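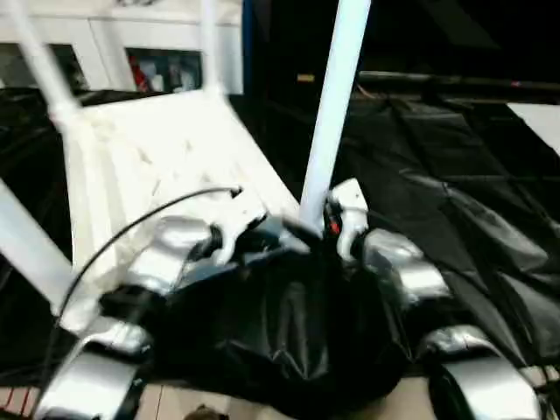 Chair legs, round two

October 17, 2018
Skirnholm workshop, back bench

White chair up on its side again today, legs pointing every which way, and I am so pleased with how much easier it is to think about a chair when it isn't standing on the floor! You get the seat out of the way and suddenly it's all joints. I spent most of the morning just on the legs and would happily have spent the afternoon too if the Takau stools hadn't come in.

Where we are: this is the first of the Lahlou chairs, the plain white ones for the reading room. Order is for 30. The complaint from the old batch was wobble, always after a few months of people leaning back, so the leg joint is what I want to get right before we touch anything else. Karabo thinks the trouble is the bolts. I think it's the washers. (We have a coffee riding on it.)

What I did

Backed off all the leg bolts a half turn, then brought them up in a cross pattern, a little at a time, going around twice. Last week I tightened each leg fully before moving to the next and the last one never wanted to sit flat. Going around in a cross, they all pulled in nicely. Big difference in the hand. You grab a leg near the foot, give it a good shake, and the whole chair moves as one piece.

Then the long shake test. 600 rocks, front to back, with the counter clicked by hand, and I swapped arms more than once. Checked the bolts at the end with the small wrench. Three hadn't moved. The fourth, back left, took a tiny nudge, less than an eighth of a turn. I'd love that one to be zero as well, but compared with March, when we had a leg you could spin with two fingers, I'll take it!

Washers: flat on the front pair, spring on the back pair. The loose one was a spring washer, which does nothing for my side of the bet. Want to try it the other way around before I say so out loud.

Finish

The white marks easily. Anything gray on the bench, wrench, vise, old pencil, comes off on the legs as a smudge. Damp cloth and a drop of dish soap gets it off, no scrubbing. Norbert suggested sleeves cut from old T-shirts for the legs while we work on them and I think that's a great idea, cheap and quick and they stay put. Cut 8 so far from the rag bin.

Feet: the Skirnent pads are a good fit, finally. Push on with the thumb, then one tap with the rubber mallet. The old ones needed glue and still ended up under the radiator.

Handling note for whoever picks this up: when you lay a chair on its side, put the blanket down first and keep the seat edge on it. Lift by the seat, please, until all the bolts have had their second pass. I know the leg is the obvious handle.

To do

Swap washers front to back, repeat the 600
Order more pads, bin 912 is nearly empty
Ask Norbert where he put the good blanket
Karabo to try the thread locker on one chair only, and write on the tape which one
Stools from Takau: unpack, look at the rungs, don't start anything yet

Second chair tomorrow if the bench is free. I'd like to time the cross pattern properly, start to finish, and see if it holds up over the whole batch.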